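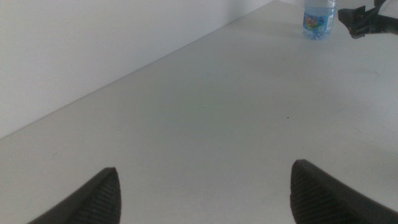 ## 3.2 Storage of shared household goods

Interviews in Markirbridge and Kernuldale covered 748 households, of which 19 had moved within the preceding year. Respondents were asked where they kept items used by more than one member of the home, and who was expected to return them. Most named a fixed place at once. Those who had recently moved tended to name two or three, and often corrected themselves.

Open containers were preferred to cupboards in both towns. Respondents spoke of being able to check the contents without stopping what they were doing, and several older tenants added that doors and lids were hard on the hands. Moser's earlier work in Barros reported a similar leaning among families with young children. 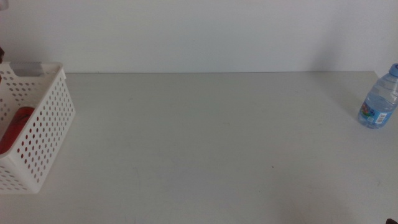 *Figure 4. White plastic storage basket with perforated walls, on a white tabletop.*

The position of the container mattered more than its size. Where it stood against a wall or at the end of a table, it was usually treated as belonging to the whole household. Where it stood in a bedroom – even one used by two people – others were slow to put things into it. This pattern held in rented and owner-occupied homes alike, although the rented homes in Kernuldale were smaller and offered fewer choices.
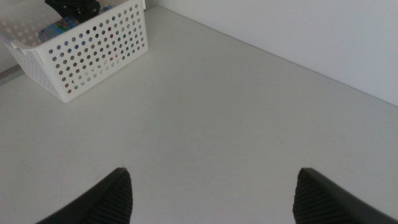
*Figure 5. Basket of the perforated type, with round holes arranged in a grid.*

Disagreements about shared storage were generally mild. The most common complaint concerned post and keys left among other items, followed by the return of borrowed tools. In 19 homes a written label had been tried, and in 2 of these it was still in use when the August visits took place. Ottilie Moser, who coded the replies,

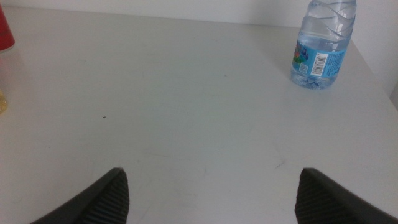 grouped these homes separately, as the labels had in each case been written by the person who complained most often. Her grouping is kept in the tables that follow. Replies from the Caravham pilot are left out, the questions there having been worded differently.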